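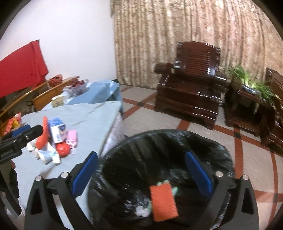
Unit 5: Clearing a Table and Sorting What Is Left

Handout for the household skills course, Dretham centre. Bring it with you to the practical.

This unit follows on from bed linen and comes before floors. It deals with small mixed items: brushes, sponges, boxes, tubes, packets, bags. They are easy to lift and slow to sort, and most of the time goes on deciding.

Setting up

Put the bin beside the table, close enough to drop things in without taking a step. Line it before you start and fold the edge of the bag well over the rim. If the table has a cloth on it, as ours do, leave the cloth in place until everything is off. Pulling it out early tips over tubes and anything round.

The first pass: rubbish

Go over the table once and take only what is plainly waste. Clear wrapping goes first. Torn packets and empty bags follow. An orange scouring sponge like the one going into the bin is judged by its condition: throw it out if the rough side has worn smooth, if it crumbles when squeezed, or if it still smells after a rinse in hot water. Do not keep old sponges "for the outside step" unless there is a marked place for them.

Open every box before it goes in the bin. Students at Brultow threw out 2 full boxes of dishwasher tablets last term.

The second pass: grouping

Whatever is left goes into groups on the cloth.

Cleaning: brushes, unused sponges, cloths
Paper goods: tissues, kitchen roll
Tubes and small boxes: read the label, check the date
Food: snack packets go back to the kitchen
Bagged items: leave in mesh or plastic bags if the contents belong together

Stand flat brushes on edge or hang them up. Left lying on their bristles they lose their shape. Mesh bags can stay closed at this stage, but look through the mesh for anything broken.

The third pass: putting away

Take one group at a time. Shelf labels follow the Kiani system from Unit 3, so cleaning things go low and paper goods go high. Shake the cloth out over the bin, fold it and wipe the table under it.

Emptying the bin

Tie the bag when it is three-quarters full. Our Satora liners split if they are pressed down.

Practical task

You will have a table of mixed items and 8 minutes. Marks are given for order of work and for the state of the table at the end.

Written task

Keep a note of what you throw away at home over one week and write up to 500 words on it. Hand it in at the start of Unit 6.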